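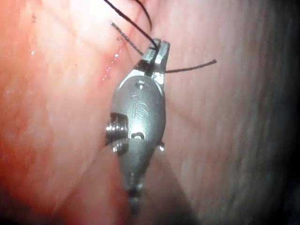 Evening, kettle on

December, and dark before I'd even got the washing in. I meant to write this at lunch but Fiifi Aryee rang about the choir supper and you know how he is once he gets going (I'm no better, we were 46 minutes and most of it was about rice). He wants to do it at the hall on Boateng Road again, for 80 people, with 2 ovens! I said I'd do the puddings if somebody else would please do the washing up.

After that I went out for thread, as I'd run clean out of navy halfway round the hem of Mum's old curtains. The shop had none, so I've got a very dark green, and by lamplight I can't tell one from the other. I do love those curtains. She made them the winter we moved to Derkis, sitting on an upturned crate with the radio going, and there's still a wobbly bit near the bottom where I was allowed to help. I've left that part alone and gone round it.

Soup for tea, the last of the leeks. Wrote 25 cards and found stamps for nearly all of them. I ought to ring my sister but it's gone nine and she'll be in her dressing gown by now, so I'll try her in the morning before the bread comes out. Must remember to ask her for the ginger pudding recipe, the one with the treacle.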